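Home | Features | Food | Homes | Archive

The man who wants you to eat at the table again

22/08/2018
By Emrys Llewellyn

142 shares | 6 comments

Emlyn Parri is talking before I have my coat off. He wants to know where I ate dinner last night, and when I admit that it was on the couch with the plate on my knees, he claps his hands together like a man who has just been handed a present.

"Perfect!" he says. "And was it good?"

It was fine, I tell him. It was pasta.

"But do you remember it? Do you remember what anybody said?"

I do not, and so we are off. Parri has spent the last 20 years thinking about dining rooms, first as a carpenter in Lerkthorpe, then as a teacher of evening classes in furniture repair, and now as the author of a big, cheerful, slightly overstuffed book called The Long Table. It collects stories from 200 households about where they eat, who sits where, and what happened to the table when the kids moved out. I read it in two sittings and have been pestering my friends about their chairs ever since.

He grew up the youngest of six in a house called Eynon, with a table his grandfather had built too big for the room. You had to go under it to reach the far bench. "I was the small one, so I was always sent under," he says. "I knew that table from below before I knew it from above. I could tell you where every screw was. There was a bit of gum that had been there since before my mother got married, and I was very proud of that gum."

When the house was sold, the table had to be sawed in half to get it out of the door. Parri was away and heard about it by phone. He still winces when he tells the story, and then he laughs, because one half ended up as his sister's workbench and the other half is the desk he wrote the book on.

I ask him what he thinks went wrong with the dining room. He shakes his head hard.

"Nothing went wrong! That's what I found out. I went in thinking I'd write a sad book. I thought I'd knock on doors and people would say, oh, we don't use it, it's full of boxes. And some did. But then they'd start telling me about the one night in February when the power was out and they cleared off the boxes and ate soup by candlelight, and they'd be grinning, and the kids would come in and argue about who spilled what. The room was still doing its job. It only had to do it once."

He has firm views on the way there, too. A dining room, he says, should be something you catch sight of before you reach it. The best ones sit at the end of a hall, so that you get the light and the noise first and then the smell. 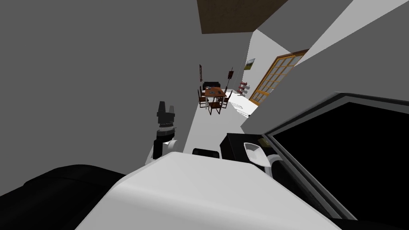
Looking down a narrow corridor toward the dining room.

"You need that little walk," he says. "It's like the bit before the curtain goes up. When people knock the walls down and put everything in one big space, and I've done it for them myself, I've swung the hammer, they lose the walk. They're lovely bright rooms. But you're already in them. You never get to arrive."

So does he want us all to put the walls back? He does not. One of his favorite chapters is about a couple who live in a single room above a shoe store and who go out onto the landing, close the door, and come back in again when supper is ready. They have done this every night of their marriage. Parri tried it with his own wife and reports that she went along with it twice.

There is a lot of this sort of thing in the book. A retired bus driver sets a place for whoever might turn up, and says that over the years somebody has turned up more often than you would guess. Two brothers who had stopped speaking still ate at the same table for a whole winter and passed the salt by way of the dog's owner next door, who came over for the purpose. A family in Hovia eat breakfast in the dining room and dinner in the yard, whatever the weather, and can't remember how it began.

I tell him the bus driver made me cry on a train. He looks delighted. "He made me cry in his kitchen," he says. "He gave me a dish towel."

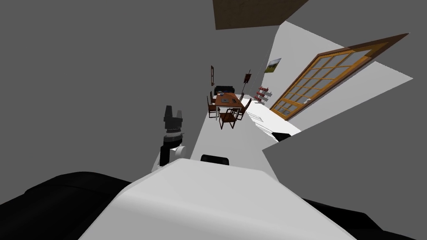 Talking about chairs

We move on to chairs, which is where Parri really gets going. He believes that almost every uncomfortable meal can be blamed on a chair that is the wrong height for its table. He makes me stand up so he can look at mine. He gets down on the floor. "See, that's a good one," he calls up from somewhere near my feet. "Whoever bought that sat in it first."

He would like people to stop worrying about matching sets. In his classes he used to ask everybody to bring a chair they were ashamed of, and they would spend the first evening just sitting in each other's. "You've never heard such laughing. And by the end of the night, people wanted to swap! One lady went home with somebody else's chair and he went home with hers, and I believe they both still have them."

His advice on tables is even simpler. Buy old, buy heavy if your floor can stand it, and don't fuss over the top. He once paid 3,000 at the Bivura auction for a table with a finish so fine that he was afraid to put a cup on it. He kept it for a year, hardly ate off it, and sold it to a man who wanted it for a lobby. The one he has now cost him a day's work and a lift in a friend's van.

"A plain top is best," he says. "People want a pattern, they want a big grain running through it. Give me something dull. The food's the pattern. The elbows are the pattern."

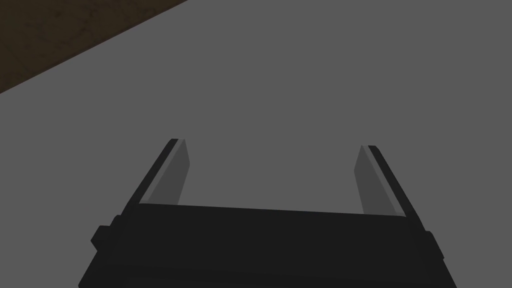
A plain gray tabletop.

By now it is past noon and Parri has started looking at the clock in a meaning sort of way. He has made a leek pie. I had planned to ask him about the next book, and I do manage it while he is hunting for forks. It will be about front steps, he thinks, and the people who sit on them, and he has already filled one notebook and lost another. He talks about a street where the neighbors shell peas together every summer, and about a woman who has not used her back door in years for fear of missing something out front.

Then the pie comes out and he points me to a seat on the long side, facing the window. Guests always get the window, he says. He sits across from me, pulls his chair in, and asks me to start from the beginning and tell him what my family's table was like.

Mine was round, with a wobble. We talked until the pie was gone.

Share | Print | Next story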